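Gap between black metal trim and marble counter keeps filling with crumbs

Posted by millrace_k | February 17, 2021
7 min read

We use cookies to keep you signed in and to remember your settings. Accept | Manage

millrace_k
We had the backsplash redone in December and I've got one complaint, and I'd like opinions before I call the installer back. Counter is dark gray marble with white veins and some rusty orange ones. Backsplash is white tile with a black swirl pattern, the Nudari ones. At the bottom of the tile, where it meets the counter, they put a black metal trim strip, and another one of the same where the two walls meet in the corner.

The trim doesn't sit on the stone. There is a narrow gap under it and everything that gets wiped toward the wall ends up in there. Crumbs mostly. I get it out with a toothpick and a few days later it's back. The corner is the worst because that's where the mugs go after washing, so I'm wiping around them and pushing stuff further in.

Installer (Omo, here in Dutville) says the gap is for movement and they leave it open unless asked. They want $203 to come out, clean it and caulk it. Is that normal? And should it be caulked at all?

tilebench
It should be caulked. Where the wall changes to the counter is a change of plane and it gets a flexible sealant, always. Leaving a gap is right. Leaving it empty is not. I would not pay for it either, it's part of the original job.

grantley_oven
What tilebench said. Don't let them put grout in there, it will crack. Silicone, or a siliconized acrylic if you want an easier cleanup. Get one that says safe for natural stone on the tube or you can get a dark line along the edge of the marble where the oil soaks in.

pastrybrush
I'm going to disagree a little. I have a metal profile like that and mine was caulked, and two years on the caulk is the ugliest thing in the kitchen. It picks up grease and goes fuzzy. I'd take crumbs I can vacuum over a line of gray gunk I can't clean.

tilebench
That's a cheap caulk or it was put on over dust. A good bead on clean stone lasts a lot longer than that. Meanwhile with an open gap you've got water going under the trim every time somebody sets a wet cup down there. Crumbs are the least of it. What is behind the tile, OP? Drywall or cement board?

millrace_k
Drywall, I think. The old tile came off and they patched it, I didn't see them put up any board.

tilebench
Then I would definitely seal it. Drywall behind a sink counter with an open joint at the bottom is asking for swelling.

millrace_k
It isn't behind the sink. It's the short counter to the side, 22 inches on the short wall. The dish rack tray sits there too. It does get wet though.

honeydew_lane
If the dish rack is there it's a wet area. I'd look at moving the rack before anything else. Ours used to sit jammed against the wall and the wall side never dried. Now there's a hand's width behind it and I can get a cloth in.

pastrybrush
Agree on moving the rack. Also, is the trim level? Mine ran off a bit and the gap was wider at one end. If it's wider than a bead of caulk can bridge you need backer rod, and nobody who quotes you over the phone will think of that.

millrace_k
I put a ruler to it. Pretty even as far as I can tell. I could not get a pencil in, a toothpick goes in fine.

grantley_oven
No backer rod needed then. You can do it yourself in an evening.

1. Vacuum it with the crevice tool.
2. Run a plastic putty knife along to lift what's stuck. No metal, you'll mark the stone or the black finish.
3. Wipe with rubbing alcohol on a thin cloth wrapped around the knife.
4. Leave it overnight. Don't use the counter.
5. Painter's tape on the trim and on the marble, close to the joint on both sides.
6. Small bead, one pass with a wet finger, tape off right away.
7. Leave it alone for a day.

The tube costs less than lunch. Black sealant if you want it to vanish into the trim, dark gray if you want it to vanish into the stone.

honeydew_lane
Black. Gray never matches. We tried with ours and it looked like putty.

tilebench
Black next to black metal, yes. But clear is not an option, whatever the store tells you. Clear shows every crumb that gets stuck in it.

corktop
Can I ask about the mugs? You said they go in the corner after washing. Are they upside down on the bare marble? I've got a ring on mine from doing that and I'd hate for somebody else to get one.

millrace_k
On their sides, most of them. Two rows along the corner. Upside down they trap the steam and smell like a closed cupboard the next morning. On the side they air out. The rack tray is too full for them and we don't have a shelf for mugs, the cabinet above that counter is all plates.

corktop
Don't they roll?

millrace_k
The handle stops them. The ones at the back lean on the tile.

pastrybrush
I'd be more worried about the tile than the mugs. Handles knocking against it all day.

millrace_k
It's glazed and hard, I haven't seen a mark. And they're ordinary mugs, all different colors, if one chips I'll get over it.

corktop
I still think a mat is the answer. Those drying mats fold up. Mugs upside down on a mat that has ridges, air gets under, done. Lying down takes up twice the counter.

honeydew_lane
Mats get gross. I had one that I washed every week and it still smelled. A tray with a rim you can at least rinse in the sink.

corktop
You have to hang them up to dry between uses. People leave them flat and then complain.

grantley_oven
Getting back to the stone, was the marble sealed? Mugs lying in the corner means drips of coffee or tea at some point, and marble etches from anything acidic no matter what you do, but stains you can slow down.

millrace_k
Sealed when it was put in, long before the tile. With Thampi, the one in the gray bottle. Never again since. Water still beads in the middle, I'd say less so by the wall.

grantley_oven
Then reseal it before you caulk, and keep the sealer out of the joint or the caulk won't stick to it. Actually do it the other way, caulk first, let it cure, then seal the stone. Easier to keep apart.

tilebench
Caulk first. Yes.

pastrybrush
I will say again that you can just leave it open and vacuum it. It's a kitchen. I did 100 percent regret mine. Once silicone is on a metal edge you never get all of it back off.

tilebench
You can with a remover and a plastic scraper. I do it for a living. What you can't do is put dry drywall back once it's swollen.

pastrybrush
Fair about the drywall. I have cement board, so maybe that's the difference.

ledgerline
Reading this with interest, same trim here, different tile. Question for the pros: does the vertical strip in the corner need sealing as well? Mine has one where the two walls meet.

tilebench
If the trim was set in with the tile and the edges are grouted, you can leave the vertical one. If you can see a gap down the side, run a bead there too. The bottom few inches of the corner matter most because water collects there.

ledgerline
Thanks. I can see a hairline at the bottom, so I'll do that part.

millrace_k
Talked to Omo again. They won't do it free but they came down some, and said if I do it myself it doesn't affect anything on their side. I asked for that in writing. So I'm doing it myself. Bought black silicone marked for natural stone, plus tape.

grantley_oven
Good. Cut the nozzle smaller than you think.

honeydew_lane
And take everything off the counter the night before, not the same morning. I forgot and had a rack full of dishes on the floor.

millrace_k
Will do. The rack is moving to the other side of the sink for good, I measured and it fits if the kettle goes somewhere else. Mugs have to stay in the corner for now, still on their sides, sorry corktop. There's dust collecting at the end of the strip as well as the crumbs, so the vacuum goes over all of it first. It's how the counter is today, before any of that.

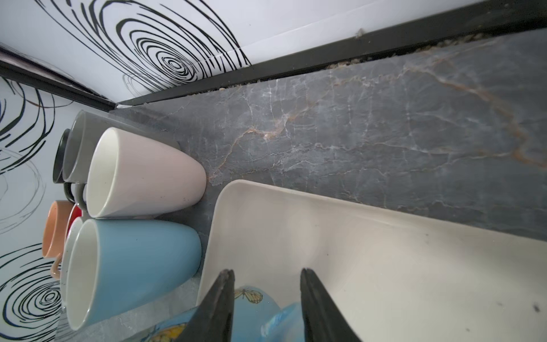 I'll start with the long wall and leave the corner for last, and the tape stays off the marble until the alcohol has dried. If the first bead comes out badly I'll pull it while it's fresh and go again with a smaller nozzle.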